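Friday, shop notebook. Chair seats, second finish trial
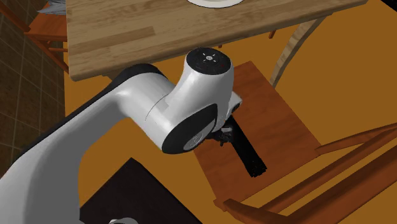 Seat color we are after, reddish brown, next to the light table.

Carried on with the Pickering dining set. Beverley wants the seats darker than the table but still showing grain, so I cut 12 test strips from the offcuts and sanded them to the same grit. Eight got the Gravon oil stain, the rest got the water-based one from Dinix.

Gravon went on evenly but was still tacky at 4 p.m. Dinix raised the grain on every strip and needed a light sanding before the second coat. Color is closer to what she asked for, though, a bit redder at the ends where it soaks in. Wiping the end grain with thinned shellac first helped on the 2 strips I tried.

Left the Gravon strips on the rack for 16 hours before topcoat. Wendy says the last can took longer than that in November with the heat off. Check them with a fingernail first.

Phyllis L. needs the good clamps back for the drawer fronts. Dinix can is nearly out, order one more before doing any full seats. Glue blocks under seat 2 are loose, redo those before stain.

E. Crabtree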